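Ticket 138 -- Kuvix handheld grippers, packing task
Status: Closed
Reported by: Loan Tạ
Assigned to: Chin-lung Yang

Issue: Operators at station 17 were starting takes before both grippers had been zeroed. Jaw width readings drifted between takes.

Finding: Section 26 of the Lurnau work rules requires zeroing at the start of each shift only. The wording did not cover cable reconnection.

Action: Rule amended. Both grippers shall be closed fully, opened fully and zeroed after any reconnection -- no exceptions for short sessions. 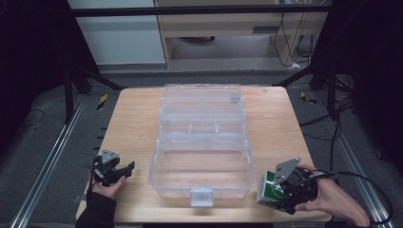

The amended rule also applies to stations running Filiron software. Supervisors are to record each zeroing in the shift log. Next review: December.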